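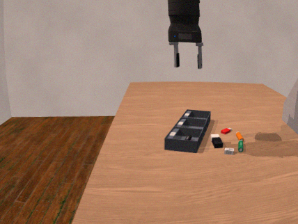
Skivberg Sorting Kit, README

Hi, and thanks for downloading this! Skivberg is a simulated tabletop sorting kit: one arm, one table, one three-compartment tray and a bunch of small things that need to end up in the tray. It's sold through Wilura as an add-on pack for the Sendine simulator, and I'm the person who put it together and answers the mail, so if something here is confusing you can blame me directly.

I started on it after getting fed up with pick-and-place demos that only ever use big, friendly cubes. Small parts are a lot more annoying (in a good way!). They land at odd angles, they sit too close to the tray wall, and the gripper has very little to hold on to.

What you get

The base pack has 200 recorded episodes, each with its own starting layout, plus the scene files so you can make more. I pulled 164 of them into the training split and left the rest for testing. You can shuffle that however you like, the split is just a text file with one episode name per line. Please do tell people if you changed it when you post results, though. I've spent a couple of evenings trying to match someone's numbers only to find they had their own split.

Each episode folder holds joint positions, gripper opening, object poses and rendered video from 2 views. One looks across the table with the arm in it, the other sits closer to the tray and mostly shows the gripper. The views share a clock, so you don't need to line them up yourself.

Getting it running

Unzip the pack into your Sendine scenes folder, restart the simulator, and pick Skivberg from the scene list. The first load is slow while it builds the collision meshes. After that it's quick. If the table shows up gray with no wood grain, your texture path is wrong, and nine times out of ten it's a space in a folder name.

For playback, open any episode and hit play. For your own policy, there's a small Python wrapper in the tools folder with reset, step and close, and that's the whole thing. I kept it tiny on purpose, because the old one (if you had the preview version, you know) was a mess of options I couldn't keep straight myself.

The task

Pick up the loose objects on the table and place them in the tray. That's the default goal. The starting layouts vary a lot: the tray gets turned, the objects move, and an episode may begin with something in the tray before the arm has done anything. Check the start state before you score, or you'll hand out free points.
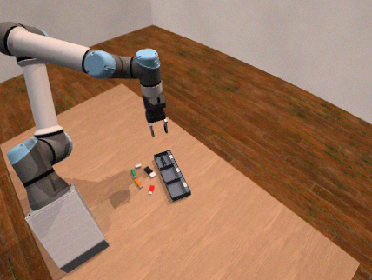 Can I swap in my own objects?

Any mesh works as long as it fits between the open fingers and you give it a sensible mass. Drop the file in the objects folder, add a line for it in the object list, and run the layout script again. Keep the parts small, or they'll hang up on the tray dividers and your success rate will look terrible for no good reason.

Things that bug me

The shadows are soft and a bit blotchy in places. I've tried a few light setups and the cleaner ones slowed rendering way down, so I left it. If your model leans hard on color, try it with the lighting randomizer turned on (it's off by default).

Friction on the finger pads is a guess. I tuned it until grasps felt right to me, which isn't the same as measuring a real gripper, so please don't treat this as a stand-in for hardware tests. A policy that does great here could still fumble on your bench.

There's also no sound, no people and no clutter beyond the sorting objects. The room is plain walls and a plank floor. Fuentealba, the companion pack, will have busier rooms. I'm hoping for October, but I've missed my own dates before.

Cost and license

The pack is 70 dollars for one seat, with updates included. Students can write in from a school address and I'll send a free key. You can publish papers, videos and trained models made with it, and you can sell the models too. You can't resell the scene files or the episodes themselves.

Help

Use the Skivberg board on the Wilura site. I go through it every Saturday morning with coffee, and in between when I can. Send the episode name, your simulator version and the last few lines of the log. A short clip is great too!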